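4. Setting up your picture

You've got the Hubmann on its stand and the cables are in, so now comes the fun part! A few minutes here will change how everything looks, from old family slides to a late movie.

Before you start
Let the monitor warm up with the room lit the way you normally have it. Pull the shade if the sun hits the panel.

4.1 Brightness and contrast

1. Press Menu and open Picture.
2. Choose Custom. (Vivid is great in a store, but it fights you at home.)
3. Set Contrast to 172.
4. Lower Brightness until black areas look black, then bring it back up 3 steps.
5. Look at something shiny. If a highlight swallows the detail next to it, take Contrast down a little.
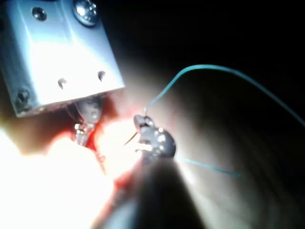
Fig. 6. Bright metal housing with screw heads, grasper tip beneath.

Note: The Contrast scale runs from 0 to 500, so small moves are fine. Hold the arrow key to go faster.

4.2 Color

1. Go back to Picture and open Color Tone.
2. Pick Warm, Neutral or Cool. Give your eyes a minute with each one, they really do adjust!
3. Open Saturation and start at the middle mark. Reds tend to run away first, so watch those as you go up.
4. Press Save and pick a slot. There are six, and you can name them.

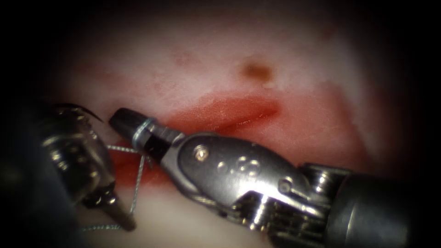 Fig. 7. Surgical robot instruments over tissue with a red incision.

Caution: Do not unplug the monitor while "Saving" is showing. The slot may be lost and you will have to enter it again.

4.3 Sharing a saved slot

Have a second Hubmann on the desk? Put a USB stick in the side port, choose Export, and carry your settings across. Mieczysław Baran in our Hirncombe workshop keeps one slot for daytime and one for evening, and we love that setup.

If the stick isn't found, format it as FAT32 and try again. To go back to factory settings, see 9.2.

Section revised Jan 16, 2021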